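In Praise of the Small Trash Can
Opinion
5/20/19

I have become a person with strong feelings about trash cans, and I would like company.

It started when we moved into the apartment on Stirnham Street, which has a kitchen you could cross in two steps and a lease that mentions bulk pickup more often than it mentions heat. The previous tenants left behind a huge steel can with a foot pedal. It was a handsome thing! It swallowed everything. We fed it for a week at a time, and on the day it finally had to go out, the bag was so heavy that I dragged it down the stairs like a hostage and it split on the second landing. Coffee grounds, eggshells, a quantity of rice. I still think of the rice.

So I went out and bought a little ribbed plastic bin, the kind you see beside desks, and a roll of thin bags to go in it, and my life improved so much that I've been boring people at parties ever since.

My argument is simple. Most homes have a trash can that is too big, kept in a place that is too far away. A big can looks like the sensible choice (fewer trips!), but what it really gives you is permission to forget. The lid goes down and the problem is somebody else's, except the somebody else is you, on Sunday night, in socks. A small bin asks for a minute of your time every day or so, and a minute is easy to give. The bag comes out light. You can carry it with one finger while holding the mail in your other hand.

And the bottles! This is where the small bin really wins me over. Plastic bottles are mostly air, and they roll. They get under the couch, under the bed, behind the door, and they make that hollow clatter when you kick one in the dark. With the big can we tossed them in whole and never thought about it. With a small one, three bottles and you're full, so you start noticing how many you go through. I started rinsing them and setting them aside for the recycling room. Then I bought a pitcher and more or less quit buying bottled water, which I had been meaning to do since college.

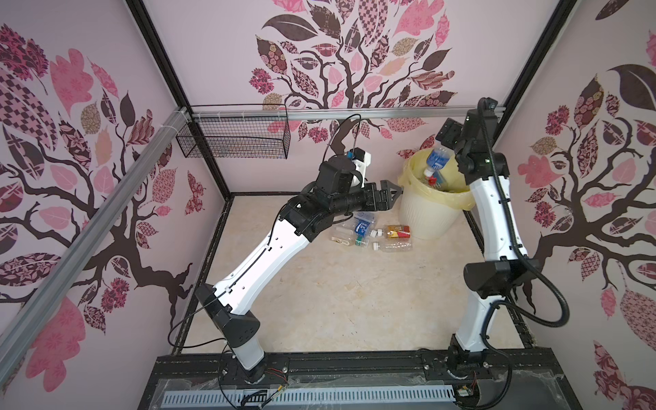

HOME & LIVING

A pale floor with bottles all over it and a little white bin standing at the back right of the trouble, yellow bag folded down over the rim: I find that a cheerful sight. It's a mess with its solution parked right next to it. And pink walls covered in patterned trees! I'm all for it. We hide the trash corner away as if we were ashamed of it, when it's a spot we visit more often than the good armchair. Give it some wallpaper. Give it blossoms.

I also want to say a word for that folded rim, because I have opinions there too. A bag that is just dropped into a bin will slide down under the first banana peel, and then you're fishing for the edge with two fingers and a bad attitude. Fold it well over the top and press it down all the way around. My grandmother used to knot a corner of the bag to take up the slack, and I do it now without thinking. I like a bag I can see through a bit, too. A quick look tells me how full it is and whether a fork has gone in with the scraps, which has happened in my house more than I'd care to admit.

People object, of course. Families tell me a small bin would be full by breakfast, and with two kids in diapers I'd believe it. My sister-in-law has a household of six and laughed for a long time when I brought it up. Fine! But even she has ended up with a second little one by the back door for the stuff that comes out of pockets and backpacks, and she empties it more cheerfully than the monster under the sink.

Others say it wastes bags. I worried about that as well. The bags are smaller and thinner, though, and I shake mine out and reuse them when all they've held is paper. A roll from Ladov Hardware lasts me from spring well into September.

The one thing I won't budge on is where it goes. Put the bin where the trash happens. If wrappers pile up by the couch, it belongs by the couch. If bottles end up on the floor, stand it on the floor among them and see how quickly you start tossing them in. I moved mine four times the first month, and it now lives beside the kitchen table, in full view of every guest. One of them asked where I got it.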